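Talked to the owner of the Menerby Street laundromat on a July morning, before the heat got bad. She didn't want her name in this. "Put the store, not me." So: the Lelar Wash & Dry, corner unit, built in 1933 as a bakery. You can still see the old oven arch behind the dryers if you crouch.

She bought it with her sister. Neither had fixed a washer before. The first week, the big front-loader by the door quit in the middle of a load of hotel towels.

"I had the manual open on the floor and a customer standing over me. He wasn't mad, he just wanted to see how it would end."

How did it end? A sock in the drain pump. It's nearly always a sock, she says, or a bobby pin, or one of those collar stays. She keeps a coffee can of the stuff under the counter and rattled it for me.

The store has 15 washers and a folding table that runs the whole back wall. She's proud of the table. The old one came up to your hip and everybody left with a sore back. She had this one built four inches higher and people noticed in a day.

"I got a thank-you card. For a table."

We got onto money, which she was blunt about. Water is the worst of it. The bill for her first winter came to 608 dollars more than she'd budgeted, and the reason was a fill valve that never quite shut. You couldn't hear it with the dryers going. She found it at six in the morning, before opening, with her ear against the back panel.

"So now I come in and turn on nothing for ten minutes. No radio, no dryers. I just listen to the place."

I asked about prices and she made a face. She has raised them once. Put a sign up a month ahead, handwritten, and took the complaints in person. Some regulars moved over to Paslow, where there's a newer place with an app and card readers. A few came back – the app kept eating their credit, according to them. She still takes quarters. She'll take cards when the change machine dies, and the change machine is a tank. 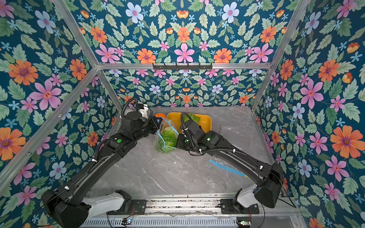

The drop-off service is what keeps the lights on. Wash, dry, fold, pick it up after four. She charges by the pound and does most of the folding herself, evenings, with a ball game on. Small things used to be the headache. Baby socks, doll clothes, one earring somebody left in a pocket. She tried envelopes, then bowls, and finally went with clear zip-top bags, same kind you'd keep lettuce in, blue strip and all. The customer sees what's inside without opening it. She pins the ticket to the bundle and the bag goes on top. Complaints about missing socks dropped to alomst none.

Does she like the folding? Long pause.

"I like fitted sheets. I know, I know. I'm good at them and most people aren't."

She showed me. Took her maybe twenty seconds and I still couldn't tell you what she did with the corners.

Her advice on stains was short. Cold water first. Don't rub. Don't put it in the dryer until you're sure its gone. She has a low opinion of pods and a lower one of fabric softener on towels – "you're waxing them" – and she uses half the detergent the bottle says, for everything, work clothes included.

The regulars came up a lot. A retired bus driver who does one small load and stays two hours. Students in bunches at the end of term. The cooks from Chrysikopoulos, the diner across the street, who bring aprons by the sack and pay partly in pie. She's firm that the pie is a separate arrangement and doesn't go through the register.

Last spring the city dug up the street and the water was off for most of a week. She opened anyway, dryers only, and let people who'd washed in the tub at home come dry for half price. Took in 128 dollars the first day. Not much. But people sat around and talked more than usual, and one of them fixed the wobbly chair by the window.

Would she do it over?

"The wiring, no. I'd get the wiring looked at before I signed anything. The rest, sure."

A buzzer went off behind her then and she got up. Open six to ten, last wash at eight-thirty. Bring quarters.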